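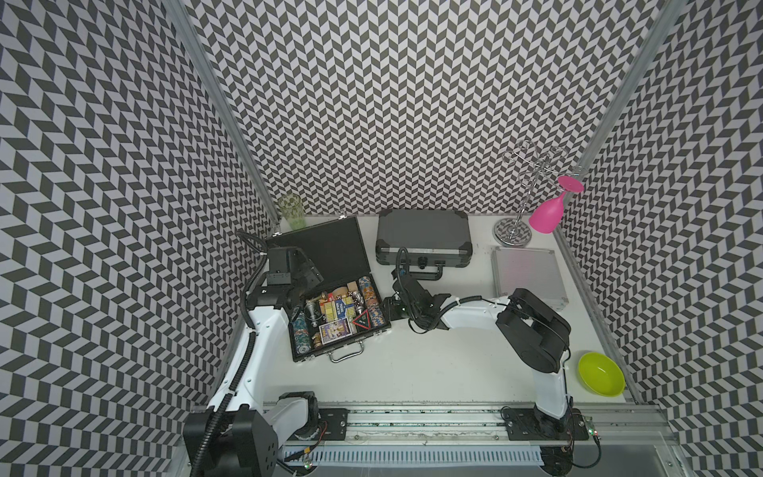

I packed for my cousin's wedding in 16 minutes and I would like some credit for it, because the last time I went anywhere overnight it took me two evenings and a fight with a zipper.

What changed is that I quit packing for the person I might turn into on the trip. You know this person. She goes running at dawn. She reads three novels in a weekend and needs a second pair of nice shoes in case someone invites her to something. I've been hauling her luggage for years and she has never once shown up!

My aunt Ritva Kallio has the opposite problem, and we argue about it every May when the family goes up to Rantala. She packs for disasters. Sewing kit, two flashlights, a full set of rain gear, enough crackers for a bus breakdown. Her view is that a bag is a kind of insurance and you don't complain about insurance you never had to use. My view is that you do complain when you have to carry it up four flights of stairs, which I have, twice, with her coming up behind me telling me to mind the wallpaper.

I do get where she's coming from. She grew up in a house that was 90 minutes from the nearest store, and if you forgot something you went without it. But most of us now travel from one place full of drugstores to another place full of drugstores. If I forget toothpaste in Trustonton I'll buy toothpaste in Trustonton. It'll cost me a couple of dollars and a short walk, and I'll probably find a decent bakery on the way (I did, last year, on the corner past the post office, get the rye rolls).

Where I really lose patience is the gear. Somebody gave me a set of packing cubes, and for a while I was a believer. Cubes for shirts, cubes for socks, a tiny cube whose purpose I never worked out. All they did was let me squeeze in more stuff, neatly. Same with those lists people post with 600 items on them, broken down by climate. Who is reading a list like that and feeling calmer afterward?

I'll make exceptions. Medicine, glasses, chargers, anything for a baby – pack two and don't listen to me. My friend Musyoka Simiyu travels with his own pillow and says he'd leave his pants behind first. Fine. Everybody gets one pillow, so to speak.

But the rest of it, the just-in-case sweater, the backup umbrella, I think we mostly bring because packing is something to do with our nerves the night before. I've started taking a walk. Then I come home and put in two shirts and the good sweater, and I go to bed.

Ritva has already asked if I'll have room in my bag for her boots.

Last updated in May
20 comments | 16 shares
Contact | © Elli Räsänen | Back to top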